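Desk mats: go big or stick with a mousepad?
Started by joarf_desk in Home Office and Workspaces
16 replies, showing newest page

joarf_desk wrote:
OK so I finally got rid of the old dining table I was working at and bought a real desk (a Dellska, the plain one with the square legs) and now I'm stuck on what to put on top of it. I write letters, pay bills, do a bit of model painting, and drink way too much coffee. The wood already has one ring on it and I've owned it for 10 days!! Do I get one of the huge mats that covers nearly everything, or just a small pad and a coaster like a normal person?

felisal wrote:
Huge mat, every time. I went from a little felt square to a full width one from Varkitz in January and I love it so much I bought a second for my sewing table. You stop thinking about where you put things down. Glue, tea, pens with no cap, whatever. Wipe and go.

ulises_o wrote:
I'm going to be the grump here. Big mats look great in the store and then they curl at the corners, crumbs get underneath, and you have to lift everything off to clean. A coaster costs next to nothing and you can pick it up with one hand. Joar, if the wood is already marked, sand it lightly and oil it. Took me one evening on my own desk and the ring was gone.

joarf_desk wrote:
Ulises, I hear you, but I know myself. I have owned maybe thirty coasters in my life and the mug is never on one.

felisal wrote:
@ulises_o mine hasn't curled at all! I rolled it backward for a night before I laid it down. You do have to be patient with it.

nbergeron wrote:
Hi from the leather side of the argument. I have a real leather one, a hand-me-down from my aunt, and it's wonderful to write on (there's a tiny bit of give under the pen) but it hates water. One wet glass and it goes dark in a circle. If you're a coffee person who also paints, I'd skip leather completely and look at the smooth wipeable kind. Glossy or matte is the next question and people get very worked up over it, so good luck!

ulises_o wrote:
Matte. Glossy shows every fingerprint and bounces the lamp straight into your eyes. I had one at my last job and moved the lamp four times.

joarf_desk wrote:
Is the glare really that bad? I'd have a window on the left and a clip lamp at the back. I kind of like the shiny black ones, they look so sharp against pale wood.

nbergeron wrote:
Depends where the light is. Window at the side is usually fine. Lamp at the back pointing toward you, not so fine. Borrow a baking tray and lay it flat on the desk at 8 in the morning and again after dinner, you'll know right away.

joarf_desk wrote:
Baking tray test done. Morning is lovely. Evening is bad until I turn the lamp to face the wall, and then it's lovely too. I'm leaning glossy. Sorry Ulises.

ulises_o wrote:
Your eyes, your desk. Please at least get one with some weight to it so it doesn't slide. And measure the desk first. A guy on the Tomutach board ordered one 2,000 mm long and had to trim it with a kitchen knife.

felisal wrote:
Oh no. Ha. Mine is a bit short on one side and I put my pencil tray there, nice and neat. What about the mug question though? I switched to a steel-lined one from Veres and it keeps my tea drinkable until I remember it exists. Ceramic always went cold on me.

nbergeron wrote:
I can't do steel for coffee, it tastes off to me. For tea I don't notice. Anyone else?

joarf_desk wrote:
Never noticed a taste. I did notice that thin ceramic leaves a ring and the steel ones mostly don't, but that could just be how I pour.

yetunde_n wrote:
Glossy black owner checking in, three years and still very happy with it! Joar, go for it. Dust is the one real pain, so I keep a soft cloth in the top drawer and give the whole thing a swipe before I sit down, and a drop of dish soap on a damp cloth handles anything sticky. Don't use the rough side of a sponge, I dulled a patch on my first one that way and it never came back. On color, a black surface goes with anything you set on it, and I'm very fond of a soft green next to it, so my vote is for a sage mug with a stainless inside, standing off to the right where you can reach it. And felisal, yes to steel for tea, all day long. I'm on my third cup as I type this.

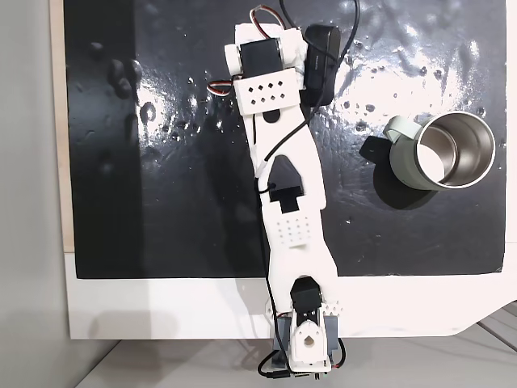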